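The Slow Case for Bare Hands

For most of her working life Britta Sperling had gel on her nails. She managed the front desk of a dental practice in Conddale, where patients saw her hands before they saw the rest of her, and she had a standing appointment every third week. When she took the gel off for good in January, she found ten nails that bent like card stock and a row of white patches where the polish had been peeled away.

"I thought the gel was holding them together," she says. "My mother never had a manicure in her life and her nails were like horn."

Her experience is a common one, and it has fed a small but steady trade in what salons now call nail rehab. The word covers a lot. At the cheap end it means a bottle of oil and some advice. At the other end it means a course of visits, with filing, soaking, buffing and a good deal of talking. I spent part of the winter visiting people who sell it and people who pay for it, and I let my own nails go without polish for the length of the assignment.

The first thing to understand is that a nail is dead once you can see it. The living part sits under the skin at the base, and it pushes out new nail slowly. A fingernail takes months to grow from cuticle to tip. Whatever damage is on the plate stays there until it grows out and gets clipped. No cream will repair it, although some will make it look and feel better in the meantime.

Wenche Granström explains this to every client on the first visit. She runs a two-chair salon behind the bakery on Rositz Street, and she stopped offering acrylics when she moved in. Her rehab course is 4 visits. She trims everything short, files in one direction with a fine glass file, and sends people home with plain jojoba oil in a dropper bottle.

"They want me to do more," she says. "I have had people ask what they are paying for. They are paying for me to keep the nails short when they would let them grow."

Short is the part clients dislike most. A long nail is a lever, and a weak one splits at the sides when it catches on a zipper or a car door. Granström likes almost no white showing for the first two months. After that she lets the client choose a shape, and she steers most of them toward a soft square or an oval.

Removal is where she sees the most harm done. Gel that has been soaked properly should slide off with light pressure from a wooden stick. Gel that has been picked off takes the top layers of the nail with it. She wraps each finger in cotton and foil, waits, checks, and wraps again if the gel has not lifted. Some clients get restless and start pulling at the edges while she has her back turned. She has learned to keep talking to them.

Joscha Fuchs sees the problem from the supply side. He is the buyer for Fröhlich, a family beauty store with a long wall of polish and a much shorter shelf for nail care. That shelf has grown. He stocks 20 kinds of base coat and strengthener now, and he is candid about how similar many of them are.

"There are two families, more or less," he says. "One makes the nail harder and one makes it more flexible. People buy the hard one because the word sounds good. If your nails are already dry and brittle, that can be the wrong one."

He keeps a test for customers who ask. A nail that bends and tears is soft and may do well with a hardener for a short stretch. A nail that snaps cleanly or flakes in layers is usually dry, and oil and gloves will help it more. He admits that plenty of people have both kinds on one hand.

The store's own customer survey, which drew 478 replies, asked what people had changed when they gave up gel or acrylics. Most mentioned buying something. Far fewer mentioned gloves. Fuchs would like to sell more gloves, but he says they are hard to make attractive.

Water is the quiet villain. Nails swell when they soak it up and shrink when they dry, and the constant back and forth pulls the layers apart. Dishes, long baths and hand-washing all add to it. Mattes Thiele, a line cook, came to Granström with nails that peeled at every tip. He had never worn polish. He now oils his hands after each shift and before bed, and wears cotton-lined gloves for the pots.

His results were slow. At the second visit there was a smooth band near the cuticle and the same old flaking at the ends. By the last visit the band had reached the tips of his smaller fingers. The thumbs were still behind.

Diet comes up in every conversation. Mattes Hellwig, who formulates hand products for the small label Bukora, gets letters asking for a supplement. He has declined to make one. In his view most people who eat a normal range of food will not see much change from a pill, and anyone whose nails change suddenly in color or shape should see a doctor before a beautician. What he does make is a balm in a tin, heavy on beeswax, meant to go on over oil while the skin is still damp.

I used it. It is greasy, and it left marks on my phone and on a library book. My cuticles stopped catching on my sweaters in the second week. The nails themselves looked much the same until the second month, when I noticed I had stopped checking them.

Sperling has gone back to polish, though only the ordinary kind, a sheer pink over a flexible base coat. She takes it off with an acetone-free remover and leaves a few bare days before the next coat. She spends less than 100 dollars a year on the whole business - less than she used to spend in two months. 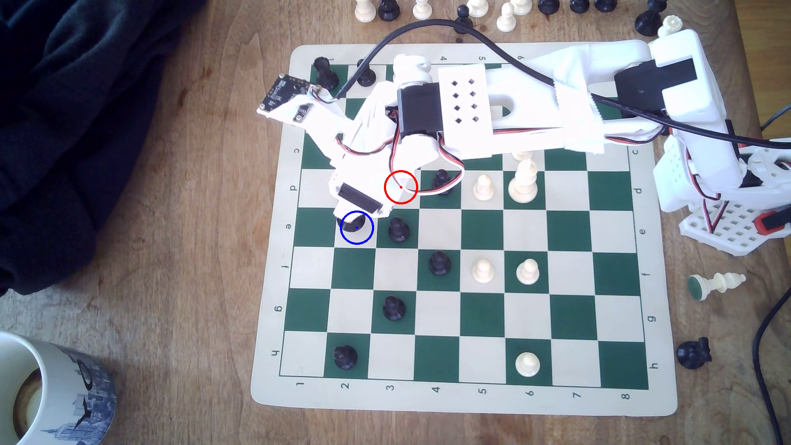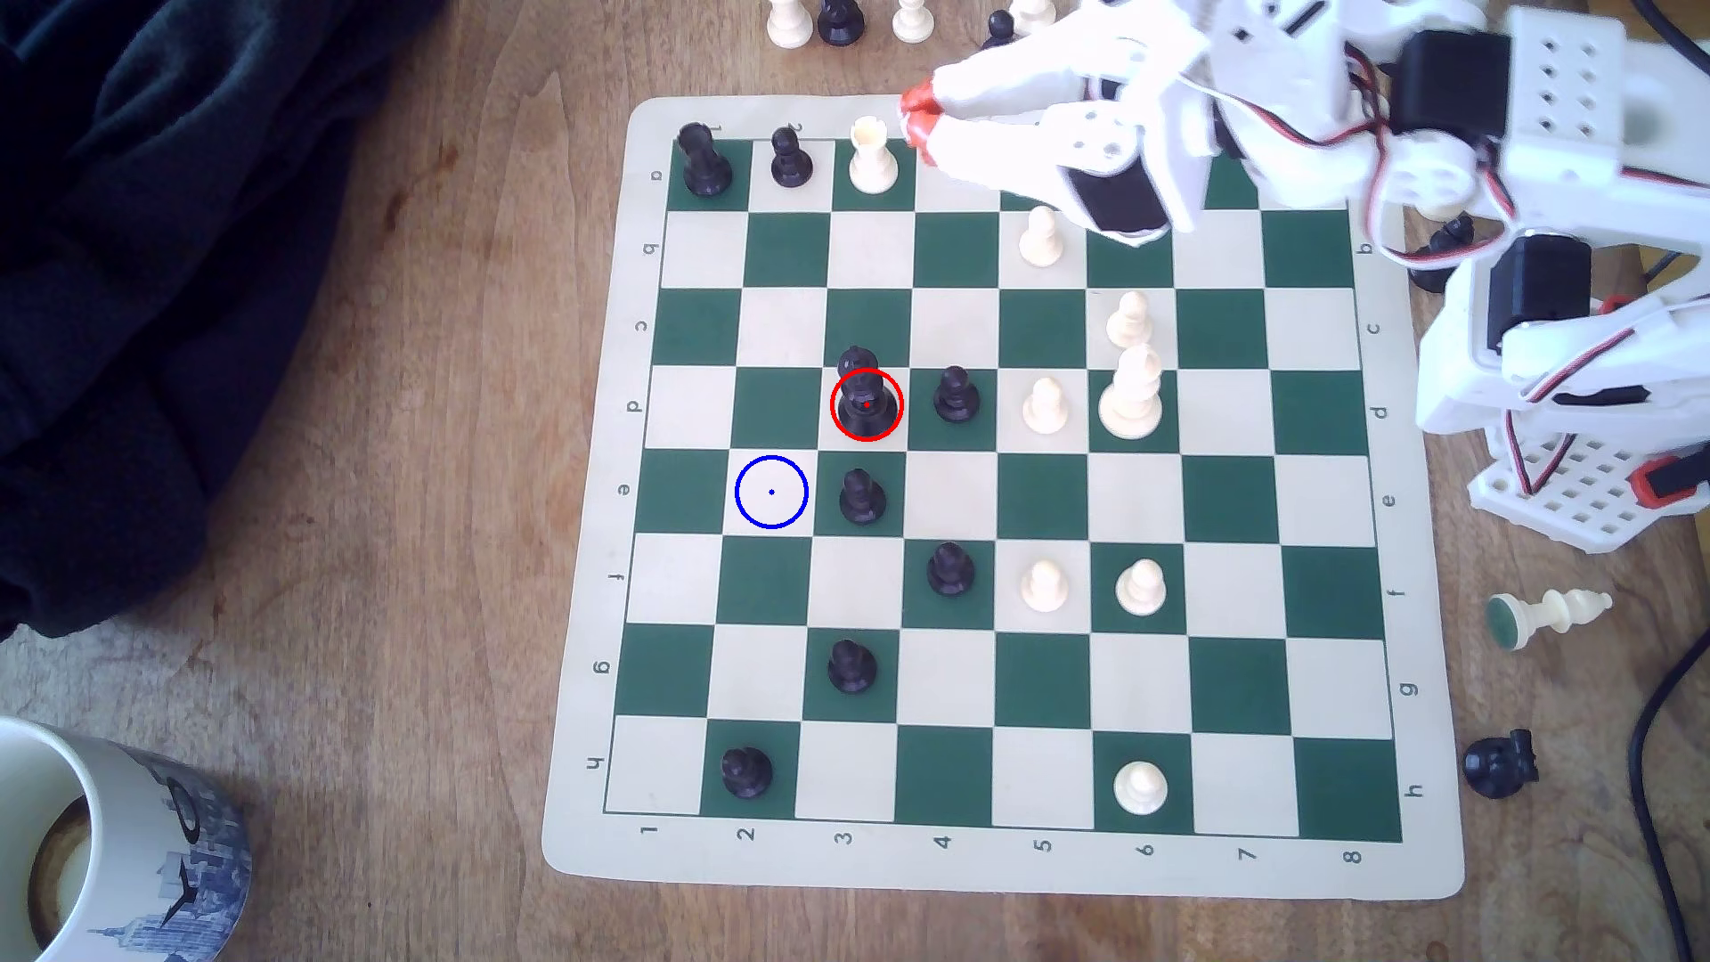
Do nails need a break from polish in order to breathe?

Nails don't breathe, because the part you paint has no living cells and the growing part gets its oxygen from the blood. A few days without polish can still be useful. It gives you time to oil the nail, and it spares the surface from frequent remover, which is drying.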